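February
Logged by Hamisi Koech

Ticket: label printer at Clerosmont skipping every other label, then stops with "media out" when there's a full roll on it.

7:40 am. Got the call from Awuor Magesa at the front. Printer is the Noh on the packing side, not the old one. Roll was changed last night by the late shift. Prints one, feeds a blank, prints one, feeds a blank, then red light. Power cycled twice before I got there. No change.

7:55. On site. Roll is the new stock from Flustitz, 1,000 to a roll. Old stock was also 1,000 but the core is a bit narrower so don't go by the count on the box, they look the same on the shelf. Ran the calibration from the front button (hold feed till it blinks, let go). It fed a long strip and settled. First label good. Second good. Third blank. Back to same thing.

8:10. Cleaned gap sensor w/ dry swab. Bit of adhesive on it but not much. Same result.

8:20. Checked driver on the packing PC. Label length is set right. Gap set to 3 mm, the new stock measures 2. Changed it to 2, saved, printed a test. Still skipping. Went back in and it was 3 again. So it's not saving. Either permissions or the queue is pushing it back down from the server. Asked Wafula Mussa to look at the server side.

8:35. While waiting, tried scanning some printed labels plus whatever was handy, to rule out the scanner since Awuor said "the codes are bad too". Scanner read everything factory printed first try.

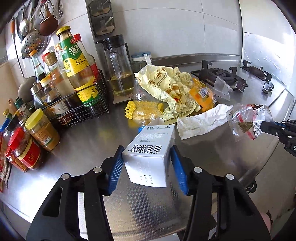 Barcode, 6 939435 820621.

Our own labels, the good ones, scan fine. The ones that come out after a blank are shifted down and lose the bottom of the bars. So codes are not a seperate problem, same fault.

8:50. Wafula: queue has a preset attached from when the Grasmont printers were moved over. Preset overrides local settings every time the job is sent. He can see it but can't edit, it's owned by an account that was closed. Needs Bukola Ezeani to take ownership.

9:05. Bukola out till 10. Workaround: set up the printer direct over USB on the packing PC, new local queue, no preset. Gap 2. Recalibrated. Ran 75 labels. No skips, no red light. Told packing to pick the queue with LOCAL in the name and ignore the other one.

9:30. Awuor reports somebody picked the old queue by habit, red light again. Hid the old queue on that PC. Have not touched the other PCs. 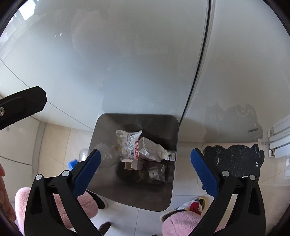

10:15. Bukola in. Took ownership, removed preset, pushed the change. Wafula confirmed the server queue now keeps gap 2 after saving. Printed from the server queue, came out OK. Did a longer run from Awuor's login to be sure it isn't just admin accounts. Also OK.

10:40. Fermín Insaurralde asks why darkness looks lower than before. Preset also had darkness bumped up, we lost that when it was removed. Raised it a couple notches on the server queue. He's happy with it. If the print head starts getting streaky from the higher setting, put it back down before ordering a new head, last time we ordered one we didn't need.

10:55. Un-hid the server queue on the packing PC, left the LOCAL one in place for now as a backup. USB cable is the short one from my bag, want it back.

Cause: leftover preset on queue forcing wrong gap, only showed up when the new label stock went on. Old stock gap must have been close enough to 3.

Still open:
- the other queues moved over from Grasmont probably have the same preset. Wafula to check, no date yet
- ask Flustitz if the 2 mm gap is permanent or just this batch
- delete LOCAL queue once it's run clean for a few days
- write the gap size on the shelf where the rolls go, marker is fine

Leaving ticket on watch, not closed. Awuor to call me direct if the red light comes back, don't power cycle first, I want to see what it says on the queue befor it clears.

HK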